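Cloth folding demos: how messy should the starting pile be?
Posted 14/04/2019 by amalinowski

We're collecting teleoperated demos for a two-arm cloth task. The goal is to take a cloth from a pile to a flat rectangle, then fold it twice. We have 2348 episodes so far and 1506 are left after I threw out the ones where the operator gave up or the cloth went on the floor.

Trained on those, the policy does fine when the cloth starts half open. From a real heap it grabs the top and lifts, puts it down, lifts again. I suspect our starts are too easy. The operators were dropping the cloth from low down and it mostly lands open.

What do you use for starts? Same routine every time, or let people do what they want?

Aniela Malinowski

jekon_dan
Let people do what they want. If you write a routine you get the routine back. We wrote one in December and had to redo most of that set.

Melahat Akgül
I don't agree with that. Left alone, people make the same two or three piles all day, and they get easier toward the end of a shift. We print a card per episode with the drop height and whether to twist first. Operators complained for a week and then stopped.

Also, are you keeping the failed grasps? If you cut every episode where the first pinch missed, the policy has never seen a recovery.

amalinowski
I cut the whole episode if it ended badly. If the pinch missed and they recovered, it stayed in. I haven't checked how many of those there are.

This is the kind of start I mean. One hand is on top of the mound and the other has the loose corner:

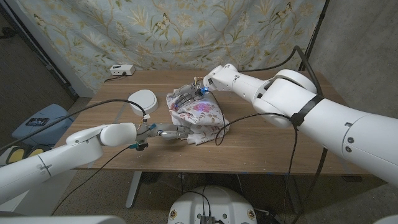 1. Which hand goes first. Mine are nearly all left hand on the corner, right hand on the pile. I don't know if I should mirror some.

2. Cloth pattern. We've been on florals for weeks. I have plain ones in a drawer but the folds are harder for the operators to see through the headset.

3. Episode length. Anything over 51 seconds gets dropped by our loader and I only found that out yesterday.

tvossler
Number 3 is your problem. The bad heaps are the long episodes. You've been filtering out the thing you want.

jekon_dan
Agree with tvossler. Fix the loader before you collect anything else.

Melahat Akgül
Yes, fix it, but I'd still change the starts. Put the long ones back in, train, and see if it still does the lift and drop thing. For number 1, don't mirror in software unless your hands and cameras really are symmetric. Ours weren't. Have the operators swap sides for a day.

On 2, mix in the plain ones now. We trained on one checked towel and it did badly on everything else.

lowgear
Is that backdrop in the training images too? It has leaves and flowers on it and so does the cloth. I'd swap it for something plain for part of the set.

amalinowski
It's in all of them. I can change it for the next batch.

Melahat Akgül
I'd leave the backdrop alone until the loader is sorted. Change one thing at a time or you won't know what helped.

lowgear
Sure, but if she's collecting anyway it costs nothing to vary it.

amalinowski
Loader limit is off now. Retraining on the same 4 cloths with the long episodes back in. Will post the numbers when I have them.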